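Looking After Your Training Gear at Home

If you train two or three nights a week, your kit takes more of a beating than you do. Gloves, shin guards, gi, wraps, mouthguard, all of it goes into a bag damp and most of it stays there far longer than any of us would like to admit. I ran the gear cupboard at our club in Brevstead for a good few winters (63 pairs of loaner gloves at one point!), and these are the habits that stuck with me.

Empty the bag before you sit down
I know, you're tired and dinner is waiting. But once you're on the couch that bag is not getting opened until Friday. Everything comes out, the bag gets turned inside out over a chair, and then you can eat.

Drying gloves
Open the wrist strap as wide as it goes and pull the tongue forward. Stuff each glove with crumpled newspaper, swap it for fresh paper after an hour, and stand the gloves cuff up somewhere with moving air. Keep them off the radiator. I cooked a lovely pair of leather Phan gloves that way one January and the palms cracked like an old garden hose.

Washing a gi
Cold water, inside out, half the detergent you think you need. A cup of white vinegar in the rinse helps with the smell, but never let it anywhere near bleach. Hang it by the shoulders on a thick hanger, and give the collar a good tug while it's damp so it dries flat.

Wraps
Close the hook and loop before they go in the wash or they'll grab everything else in there. A mesh bag saves you from the great tangled knot. Roll them up while you watch TV, starting from the closure end so that the thumb loop finishes on the outside.

Shin guards and headgear
Wipe them down with a cloth wrung out in mild soapy water, then again with plain water, then dry with a towel. Get into the seams, that's where the grime sits.

Storing what you aren't using
Off-season gear does well in a plain cardboard box, as long as every last thing in it is bone dry. Put the heavy pads at the bottom and leave a little room on top for air. 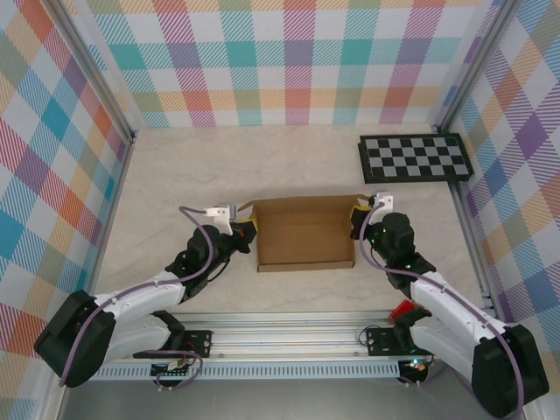

Mending small tears
Catch a split seam early and almost any of them can be saved. I use waxed thread from Skollbridge and a curved needle, with stitches close together and a double knot at each end. For vinyl, a flexible patch glue such as Fedania does nicely, pressed overnight under a couple of heavy books.

Mouthguards
Rinse in cool water right after training, brush gently with your toothbrush, and let it dry before you shut the case. Hot water will warp it and then you're back to molding a new one over the sink.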